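Newsletter and Social Accounts: Safety Checklist, With My Comments
Vistalura community news desk
Checked by Teófilo Rivadeneyra, 17/11/2022

I went through everything we log into, post from or send from. Items are marked OK, FIX or ASK. My comments are under each one, and they're long in places (sorry, Vaughan, you did tell me to write it all down).

PASSWORDS AND LOGINS

1. Every account has its own password. FIX
The newsletter tool and the photo sharing account had the same one! I changed the newsletter one while I was in there. The photo account still needs doing, and whoever does it should put the new one straight into the password manager and please, please not in the group chat.

2. Two-step sign-in is switched on. FIX
On for email, on for the website, off for the video channel. I tried to turn it on and it wanted to text a code to a phone number ending in digits I don't recognize. Vaughan Rakena thinks it might be the old office line. Somebody needs to get that number swapped before we're locked out.

3. Backup codes are printed and put away. OK
They're in the envelope in the locked drawer. I opened it, checked the email codes were all there and sealed it again with my initials across the flap.

4. People who've left no longer have access. FIX
This one took me most of the morning. We had 4 old logins still live on the website, and one of them was a full admin. I've removed them all. The page for our Partington readers still lists a past editor as an owner, and only another owner can take her off, so that's one for Vaughan.

EMAIL AND THE NEWSLETTER

5. Sender address is verified, and mail is encrypted on the way out. OK
I sent a test to 2 of my own addresses with different providers and looked at the message details on each. Both showed it had traveled encrypted. No warning icon, no trip to the spam folder.

6. Unsubscribe link works. OK
Clicked it, got dropped from the list, signed up again. The goodbye page still has last year's logo on it, which isn't a safety thing but it bugs me.

7. Subject lines match what's inside. ASK
Not strictly security, I know, but I've put it in here and I'm leaving it in. We had a few in February of the "you won't believe what the council did next" type, and readers wrote in asking if we'd been hacked. If our real emails sound like junk mail, people can't tell when a fake one turns up. Can we talk about it at the next meeting? 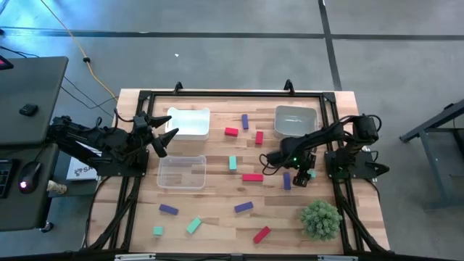
8. Subscriber list is stored in one place only. FIX
I found a spreadsheet copy in the shared folder, open to anyone with the link. It's deleted now, and I emptied the trash folder too. If you need a list for a mailing, pull it fresh from Lumero and delete it when you're done.

SOCIAL POSTS AND APPS

9. Connected apps reviewed. FIX
Wow, there were a lot of these. Quizzes, a font thing, a tool that promised to tell us the best hour to post, all of them allowed to read our messages. I disconnected everything except Waren, which we use for scheduling. If something you rely on stopped working this afternoon, that was me, come and tell me.

10. Location is off for photos and short videos. ASK
Off on the shared tablet. I can't check people's own phones, so have a look at your camera settings before you post from one. A video from outside somebody's house with the street pinned on it is a bad day for everyone.

11. Scheduled posts have been looked over by a second person. OK
Vaughan read through the queue and caught a link that went to a draft page. Fixed.

12. Comments and direct messages checked for scams. OK
We had 50 waiting in the filtered folder! Mostly "your page will be deleted, click to appeal" nonsense. Don't click those, even to see what happens. Report and delete.

BACKUPS

13. Website backup ran and can be opened. OK
I downloaded the latest one and opened a handful of old stories from it. Pictures came through fine, captions too.

14. Someone besides me knows how to restore it. FIX
At the moment it's only me. I'll sit down with Vaughan and go through it, and I'll write the steps up and keep them with the backup codes.

Still open: items 1, 2, 4, 7, 10 and 14. Write your initials next to anything you finish and tell me so I can update the shared copy.

T. Rivadeneyra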